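4.2 The single sock and the surface it lands on

Of all the garments in our household study, the sock gave us the most trouble and the least glory. A shirt has a front, a back and a clear idea of its own importance. A sock taken from a basket has usually been scrunched by a foot, a drum or a teenager, and arrives at the folding place as a wad. We therefore treat it as a separate class, following the scheme in Section 3, and record three things: its state on arrival, the state of the surface, and whether its partner can be found within reach.
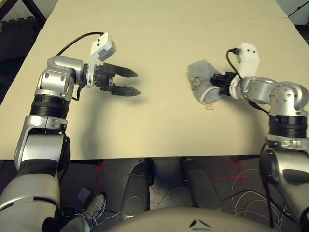
Pairing, the step most people think of as the whole job, took up less of the time than our households had guessed. The greater share went on what Tomar's coding notes call "finding the sock in the sock": locating the cuff, working out where the heel has gone, and pulling the thing long enough to be compared with anything. Grey socks were the worst offenders. Of the 61 households that kept a laundry diary through September, most owned grey socks in several shades, and most believed they owned one.

Printed marks helped less than we had hoped. A small logo near the toe ought to settle the matter of which sock belongs with which, but it has to be facing up, and a few washes make it shy. Cuffs proved the better guide. A paler or ribbed cuff can be picked out even when the rest of the sock has given up any recognisable shape, and our coders (Pace and Tomar, working separately and then arguing) agreed more often on cuffs than on any other feature.

The surface deserves a paragraph of its own, having been ignored by nearly everyone, ourselves included in the Pedness pilot. Folding guides assume a clean bed. Our diaries describe tables, and tables lead busy lives. Crumbs, drips and the remains of breakfast were noted so often that we added a code for them, with a subcode for cases where the person folding had seen the mess and carried on regardless. A pale tabletop makes such things easy to see, though seeing them did not reliably lead to wiping.

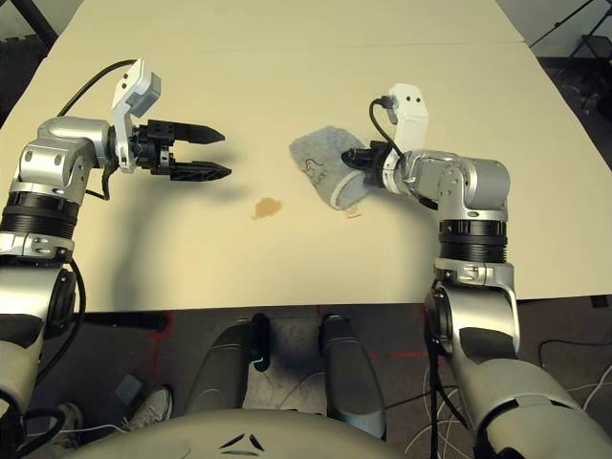
Figure 4. A bunched grey sock with a lighter ribbed cuff, held over a cream tabletop. Note the small brownish-orange stain on the surface and the crumb or bit of debris just below the sock.

We scored surface state on the Ruggiero scale, shortened to four points after the coders declined to tell "slightly sticky" from "tacky". A spot away from the fabric counts as one point; a spot touching it counts as two. Debris is scored separately.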